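The Single Shirt

Report to the Trustees of the Bermúdez Building, Medach
10/06/2020

1. The Office of Shared Premises was asked to inquire into the use of the washing machine in the lower room, following a complaint received from the second landing. The complaint was that the machine was being run with almost nothing in it. The complainant wished the Office to know that the sound of a nearly empty drum differs from the sound of a full one, and that it carries up the stair.

2. The Office holds the register in which residents enter their washes. It is a ruled book, tied to its hook with string, and in it each resident writes the number of the flat, the hour and the nature of the load. The register had reached 2,478 entries on the morning the inquiry began. Most are brief. "Towels" is the commonest word in the book. One resident writes "as before" every time, and the Office has been unable to establish what came before.

3. Flat 11 is entered twice a week. The nature of the load is given in full on each occasion, in the same upright hand, as "one shirt".

4. The Office took the view that this required explanation. The machine has a stated capacity of twelve kilograms. It was obtained from the firm of Dumer after long correspondence, when the former machine had begun to leave rust on pillowcases, and its size was the chief ground on which the expense was approved. The minutes of that meeting record the hope that families would bring down their blankets. A shirt, weighed on the kitchen scale belonging to the Office, came to well under half a kilogram. This was the Office's own shirt and may not be representative.

5. A letter was sent to flat 11. It asked the tenant to state the reason for the washes, and enclosed a copy of the rules of the lower room, of which rule 4 asks that loads be "reasonable in the circumstances". The tenant replied by return. The reply read: "The circumstances are that there is one shirt."

6. The Office considered this reply for several days. It was agreed that it could not be called insolent. It was also agreed that it did not answer the question, and a visit was arranged, to begin in the lower room and to end, if the tenant permitted, upstairs.

7. The lower room was found in fair order. There was grit on the painted floor at the corridor end, and the carton of supplies had been left with its flaps standing open, contrary to rule 7. The wooden slats by the edge of the tiles, about which there had been a separate letter, bore the weight of the Office without complaint.
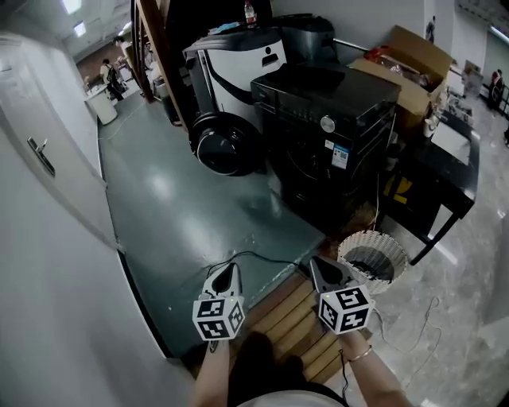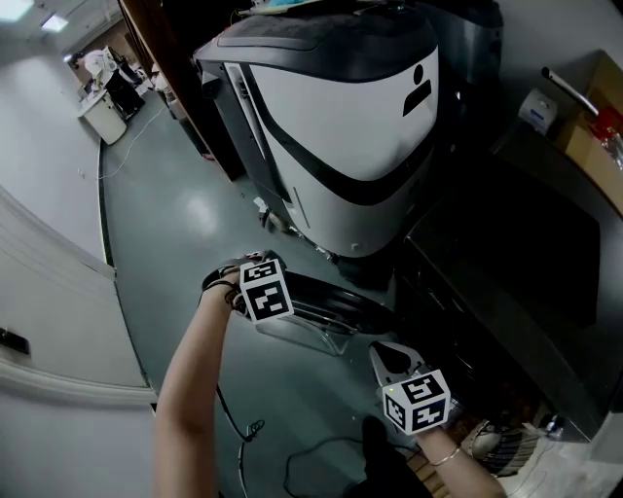
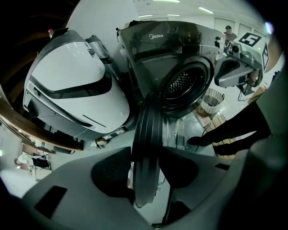
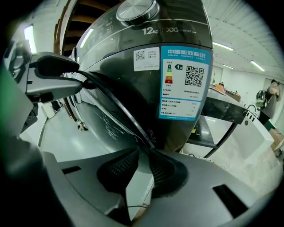 The lower room, Bermúdez Building. The fourth view has the capacity marking beneath the dial, and the energy label.

8. The energy label was examined with some care. It places the machine in the first grade, and it had been suggested by the second landing that such a grade was being squandered. The Office is not competent to say whether a grade can be squandered. It noted the scuffs low on the front panel and was told by a passing resident that these had been there from the start. No entry in the register bears on the matter.

9. The tenant of flat 11 came down at the appointed hour carrying a shirt over one arm. It was a man's shirt, pale, with a collar that had been turned at some time by a person who knew how. It appeared to the Office to be perfectly clean. This was remarked upon. The tenant agreed that it was clean, put it into the drum, closed the door and wrote the entry in the register.

10. The Office asked whose shirt it was. The tenant said that it had belonged to her husband, who was 80 when he died, in the old house at Zuvano, before the move to Medach. There had been other shirts. They had gone to cousins, and to the church, and one had been cut up to clean the windows, which she now thought had been hasty. This one had been in the wash on the day, and had come out of it after he was gone, and she had ironed it before she remembered.

11. The Office offered its condolences in the customary form. The tenant accepted them and remained standing beside the machine. It was pointed out that there were chairs on the landing. She said that she was accustomed to stand.

12. In answer to a further question she stated that in forty years she had washed on two days of the week, and that when she came to Medach she had not known what to do with those days. She had tried washing her own things together with the shirt. It had come out looking, in her words, like everybody's. She had then washed it alone and had found this satisfactory. She did not claim that it was reasonable. She asked whether the rule meant reasonable to the Office or reasonable to the person.

13. The rule is silent on the point. It was drafted by this Office in a single afternoon, and was chiefly directed at a resident, since departed, who washed doormats.

14. The remainder of the wash was attended in silence. The Office had not previously remained in the lower room for a whole cycle. It is longer than one supposes from upstairs. The second landing is correct in its observation regarding the sound, which is a light and irregular one, resembling somebody moving about in the next room who does not wish to disturb. The Office asks that this comparison be left out of the copy sent to the complainant.

15. When the machine had stopped, the tenant took out the shirt, shook it twice and folded it damp over the same arm. She asked whether there would be a letter. She was informed that there would be a report. She said that she would prefer a letter, as she had a drawer for them.

Findings

16. The complaint is upheld as to fact. The machine is being run, twice a week, with one shirt in it.

17. The Office finds no breach of rule 4. It finds that the word "circumstances" was included by its authors without much thought and has turned out to be of use.

18. The cost of the additional washes was calculated. The figure was small, and was smaller than the cost of the postage, the inquiry and the afternoon. It has been entered under general expenses.

Recommendations

19. That the tenant of flat 11 be permitted to continue, and that the two hours concerned be marked in the register in ink, so that other residents may plan accordingly.

20. That the complainant on the second landing be offered felt strip for the foot of the door, and be thanked.

21. That all residents be reminded to close the flaps of the carton.

22. That a letter be sent to flat 11, on the good paper, stating the substance of paragraph 19.

Note added in July

23. The recommendations were adopted without discussion. The letter was delivered by hand. The felt strip was declined by the complainant, who wrote to say that the matter had been mentioned on the stair, that the full facts had not previously been known on the second landing, and that the sound was no longer found to be objectionable at those hours. The writer asked for the complaint to be withdrawn from the file. This cannot be done under the present rules, but the request has been placed on top of it.

24. The register was inspected at the end of the month in the usual way. The entries for flat 11 continue. On the second of the marked days the hand is different, the flat is given as one on the second landing, and the nature of the load is entered as "one shirt, for flat 11, whose knee is bad". The resident had stood. This is known to the Office from the remarks column, where it is written, and initialled, and where there was no requirement to write anything.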